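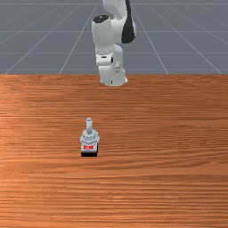 ## Wundham Swap Shelf - questions we keep getting

**Where is it?**
Side porch of the old Pritura building, Bech Street end. Green door. Not the front desk, they can't help you.

**Do I have to be a member?**
No. Members can reserve things, everyone else is first in.

**What can I bring?**
Books, jars with lids, garden pots, kids' clothes, small tools. Clean please. No mattresses, no paint, no car seats. Anything electrical has to be tested first - ask before you lug it over.

**How much can I take?**
2 bags a visit. Books don't count.

**Does my stuff get weighed?**
Yep, at the door. Last year 1082 items came in and 568 of them were books, so go easy on the paperbacks.

**Can I leave things outside when it's shut?**
Please don't. Rain gets in under the roof and then it all goes in the skip.

**Something I took home is broken. Can I bring it back?**
Sure, but put a note on it. Masking tape's fine.

**Do you pick up?**
Only furniture, only in Wundham, and not untill November. Wakora are lending us the trailer. Goes on the list by the kettle.

**What's locker 372?**
Lost property. Mostly hats and one very good thermos.

**Parking?**
Out the back off the lane. Don't block the neighbour's driveway, they have been very patient wiht us.

Last changed 2024-08-23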